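Girncombe simulation bench: looking after the Medar two-arm cell

This page covers how the Medar cell is set up and kept in order at Girncombe. Medar is our simulated two-arm robot. It lives in a rendered living room and carries three views: one from the head and one from each wrist. The room model is called Merkent and is loaded fresh at the start of each session.

The cell runs on bench machine 304. Machine 407 holds the spare copy and should be left alone unless 304 is out of use. Both were moved to the present version of Merkent in August, and the old room files were deleted from both.

Most of the upkeep is in the wrist views. If a wrist view is mounted a few degrees out in the model file, the fingers sit off to one side and everything picked up afterwards is out by the same amount. The check is done with the grippers open and takes two passes, one for each arm. Compare the two fingers against each other, then move the arm and compare them again. Any correction goes in the mount file and not in the arm file.

The head view needs less attention. Look for both arms, the top of the torso and as much of the room as possible. Shadows should be switched on, as a missing arm shadow is often the first sign that a part has failed to load.

Views from the cell
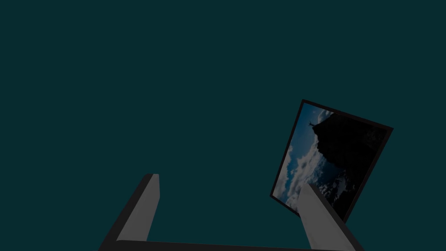

Wrist view with the fingers open against plain teal. The framed picture with the mountain and clouds is partly behind the right finger.

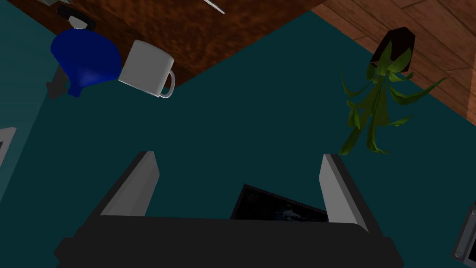 Wrist view from overhead, fingers open again. The blue vase and white mug are to the left and the plant is to the right.

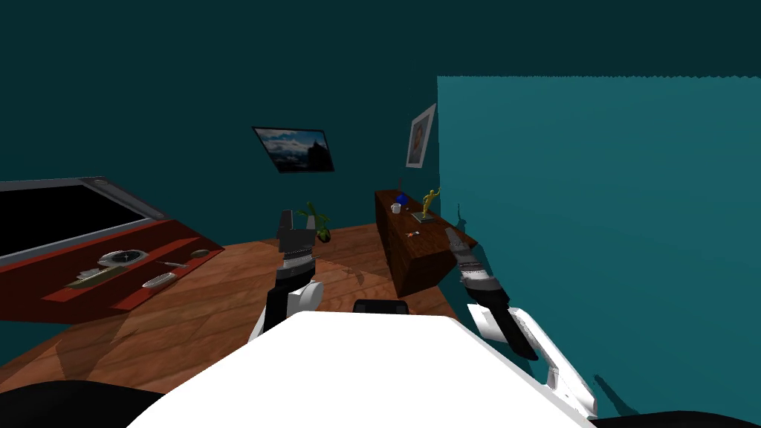

Head view with both arms up and the torso along the bottom. The red cabinet is on the left, and the sideboard with the golden statuette is further back.

Saving the settings

Save the mount file under the name of the machine, then copy it to the Yu folder. Close the room before closing the cell. If the cell is closed first, the room stays in memory and the next session opens with the old mounts.

Note any change in the bench log, with the old value beside the new one.

Page updated 3 December 2023 | Contact the Girncombe bench | © Girncombe | Back to top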